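Suche
Suchbegriff eingeben
Suchen

Hustadeo: Zwischenbericht an die Jelasero-Stiftung
25. Juni 2021 | von Tyra Rønning

Der Bericht beschreibt den Stand des Projekts Hustadeo seit der letzten Mittelauszahlung. Hustadeo gibt aufgearbeitete Desktop-Rechner an Haushalte in Sallstead und den umliegenden Ortschaften aus und bietet dazu eine Sprechstunde sowie Einführungskurse an. Die Abrechnung mit den Einzelbelegen geht der Stiftung gesondert zu.

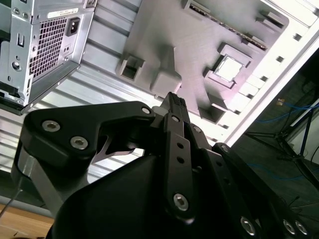

Geöffneter Desktop-Rechner

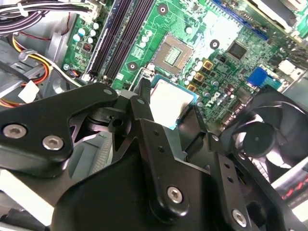 Prozessor über dem leeren Sockel
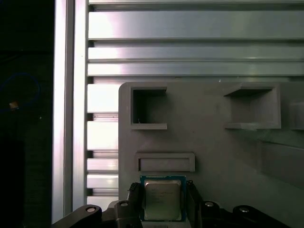

Prozessor, Nahansicht

Annahme und Bestand

Im Berichtszeitraum sind rund 900 Altgeräte bei uns eingegangen. Der größte Teil kam von der Firma Rondonuwu, die ihre Büros auf tragbare Geräte umgestellt hat und uns die alten Rechner in mehreren Fuhren gebracht hat. Der Rest stammt von Arztpraxen, einer Steuerkanzlei und Privatleuten. Bei den Privatleuten ist der Zustand sehr unterschiedlich. Häufig fehlen Netzkabel oder Festplatten, manchmal beides, und einige Geräte haben jahrelang im Keller gestanden.

Wir haben deshalb die Annahmeregeln geändert. Angenommen werden nur noch Rechner, auf denen ein aktuelles Betriebssystem mit Sicherheitsupdates läuft. Röhrenmonitore und Drucker nehmen wir nicht mehr. Das war im Antrag anders vorgesehen. Die Drucker haben aber so viel Lagerfläche und Zeit gebunden, dass wir sie am Ende fast alle entsorgt haben, und die Nachfrage danach war gering. Die Entsorgungskosten sind in der Abrechnung unter Sonstiges verbucht.

Datenlöschung

Alle Datenträger werden vor der Weitergabe vollständig überschrieben, das Protokoll wird mit der Inventarnummer abgelegt. Datenträger, bei denen die Löschung mit einem Fehler abbricht, gehen in die verschlossene Kiste und von dort zum Vernichter. Rondonuwu hat sich die Protokolle für die eigenen Geräte zusenden lassen und keine Beanstandungen gehabt.

Offen ist noch, wie lange wir die Protokolle aufbewahren. Floor Van Acker hat dazu einen Vorschlag ausgearbeitet, der dem Bericht als Anlage beiliegt. Wir bitten um eine kurze Rückmeldung, ob die Stiftung hier eigene Vorgaben hat.

Ausgabe an Haushalte

Die Ausgabe läuft seit dem Winter über Termine. Vorher gab es offene Ausgabetage, an denen sich im Treppenhaus eine Schlange bildete, was unter den geltenden Abstandsregeln nicht mehr ging. Mit den Terminen dauert die einzelne Übergabe länger, dafür kommen weniger Leute ein zweites Mal, weil etwas nicht angeschlossen werden konnte. Wir stecken jetzt alles einmal gemeinsam zusammen und lassen die Kabel farbig markiert.

Auf der Warteliste stehen derzeit 80 Haushalte. Es sind vor allem Familien mit mehreren Schulkindern, die sich während des Fernunterrichts ein Gerät teilen mussten. Rechner hätten wir genug. Was fehlt, sind Bildschirme, Webcams und Headsets. Webcams waren im Frühjahr im Handel kaum zu bekommen, und die wenigen verfügbaren Modelle lagen deutlich über dem Preis, mit dem wir kalkuliert hatten. Wir haben daher zunächst Bildschirme gekauft und die Webcams zurückgestellt. Haushalte mit Kindern in Abschlussklassen sind bei den vorhandenen Webcams vorgezogen worden.

Ein Punkt, den wir unterschätzt haben, ist der Internetanschluss. Ein Teil der Haushalte hat nur Mobilfunk, und ein Desktop-Rechner ohne WLAN-Adapter nützt dort wenig. Wir legen inzwischen jedem Gerät einen Adapter bei. In den beiden Ortsteilen am Hang reicht der Empfang trotzdem oft nicht für eine Videokonferenz. Daran können wir nichts ändern, wir sagen es den Leuten aber bei der Übergabe. Die Gemeinde ist informiert und verweist auf den Ausbauplan.

Sprechstunde und Kurse

Die Sprechstunde findet telefonisch statt und ist gut ausgelastet. Die meisten Anrufe betreffen vergessene Passwörter, die Anmeldung bei der Lernplattform der Schule und den Ton. Echte Hardwarefehler sind selten. Wenn doch einer auftritt, tauschen wir das ganze Gerät und suchen den Fehler später in der Werkstatt, damit der Haushalt nicht warten muss.

Die Einführungskurse konnten im Winter nicht in Präsenz stattfinden. Floor Van Acker hat stattdessen ein Heft geschrieben, das den Rechnern beiliegt: Einschalten, Konto anlegen, Dateien speichern, E-Mail, Updates. Es liegt auf Deutsch und Arabisch vor, eine Fassung auf Tigrinya ist in Arbeit. Für die Übersetzung ins Arabische haben wir 900 Euro ausgegeben. Der Betrag war nicht eingeplant und wurde aus dem Kursbudget genommen, das ansonsten weitgehend unberührt ist.

Im Mai haben wir wieder mit kleinen Gruppen von höchstens 6 Personen begonnen. Der Vormittagskurs ist voll, der Abendkurs nicht. Mehrere Teilnehmende haben nach einem Kurs gefragt, in dem es nur um Bewerbungen geht, also Lebenslauf schreiben, als PDF speichern, hochladen. Den würden wir gern anbieten, er steht aber nicht im bewilligten Konzept. Wir bitten um Mitteilung, ob dafür eine formlose Änderung genügt.

Räume und Personal

Der Mietvertrag für das Lager in Sallstead ist verlängert. Die Heizung im hinteren Teil ist repariert, die Feuchtigkeit an der Nordwand ist geblieben. Wir haben die Regale dort abgerückt und lagern an dieser Stelle nur noch Gehäuse und leere Kartons. Der Vermieter hat eine Sanierung im Herbst angekündigt.

Die halbe Stelle in der Werkstatt war zwischen Februar und April unbesetzt. Dadurch sind Personalmittel übrig, die wir in die zweite Jahreshälfte übertragen möchten. Der Antrag auf Übertragung ist beigefügt. In dieser Zeit hat sich bei der Aufarbeitung ein Rückstand gebildet, der inzwischen etwa zur Hälfte abgebaut ist. Die Stelle ist seit Mai wieder besetzt.

Nächste Schritte

Über den Sommer arbeiten wir die Warteliste ab, soweit Bildschirme vorhanden sind. Für die Webcams holen wir im August neue Angebote ein. Die Abendkurse pausieren während der Schulferien, die Sprechstunde läuft weiter, allerdings mit verkürzten Zeiten. Im Oktober soll die Befragung der Haushalte stattfinden, die bis dahin ein Gerät erhalten haben. Der Fragebogen ist im Entwurf fertig und wird der Stiftung vorab zugeschickt.

Rückfragen zur Abrechnung bitte an Floor Van Acker, alle übrigen an mich.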